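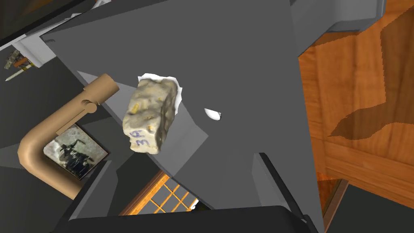 I spent a long afternoon in November at the Flalano open day, and I have been arguing with myself about it ever since. Ryszard Kurek ran the simulator demonstration for 40 of us on folding chairs, and he was as kind and patient a host as you could ask for, even when a boy in the front row wanted to know whether the robot ever got bored.
My own feeling, for what it's worth, is that open days should show more of this and less of the polished stuff. We had already sat through a very handsome film about Numby, with music, and I can't remember a minute of it. But put me in front of a make-believe room with a pipe on the wall, and let me look at it from down by the gripper, all tipped over sideways – well, I leaned in like everybody else!

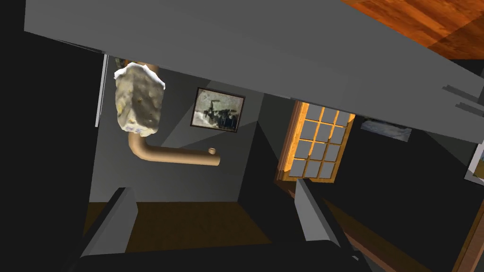 The simulated room at the Flalano demonstration, with the gripper fingers open.
Smaranda Zamfir, sitting next to me, thought a real arm would have pleased the children more. She may be right. I would still happily drive the 108 miles again for another hour of it.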